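Doso goes to the watchdog, and I've been reading the small print

By the time I'd made my second cup of tea this morning my inbox was already full of people asking what on earth is going on with Doso. So, the short version: the payments app has been told to explain to the financial regulator how it looks after customers' money before it can launch its own digital coin. The launch was pencilled in for November. I wouldn't put money on that now (in coins or otherwise).

The trouble started when Visska, the card firm that handles Doso's payments, said it wanted to see proper accounts before signing up for the new coin. Doso said they were on the way. Then a second partner, Rodov, quietly took its logo off the launch page, and you can guess how that went down with everyone who had joined the waiting list.

I'm one of them, I should say. I put my name down in the spring, mostly out of nosiness, and I've had eight cheery emails since with little rockets in the subject line. The latest had no rocket. It said the company was "working closely with all relevant parties", and I had to read it twice to find the bit about the delay.

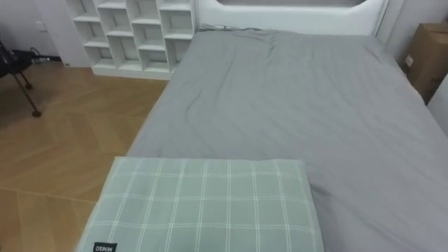
Agnes MacBrayne
Money and markets writer

What the regulator wants to know is fairly simple. If you hand Doso £1000 and get coins back, where does your £1000 go? The company says it will sit in ordinary bank deposits and short-term government debt. The draft terms, though, let it move part of the pot into "other suitable assets", and there's no list of what those might be. I went through the whole thing looking for one and came out with a headache.

There's also a question over the limit. Early users were promised they could hold up to £2000 each, but the newer terms say Doso can change that whenever it likes, with two days' notice. Two days! My gym gives me longer than that when it puts the towels up.

Doso's rivals are keeping their heads down. Tomoana, which has a coin of its own in the works, told me it was "watching with interest" and wouldn't be drawn any further, even when I asked nicely. I'd expect the same questions to land on its desk before long – the wording of its terms is very close to Doso's in places, and the part about other assets is nearly word for word.

If you're on the waiting list, you don't need to do anything yet. No money has been taken from anyone on it, and you can come off it through the settings page in the app. Anyone with an ordinary Doso account can carry on paying and getting paid as usual, as the coin is being run by a separate company with its own books.

Doso has until the end of the month to send in its answers. I've asked whether it will publish them and I'm still waiting to hear back.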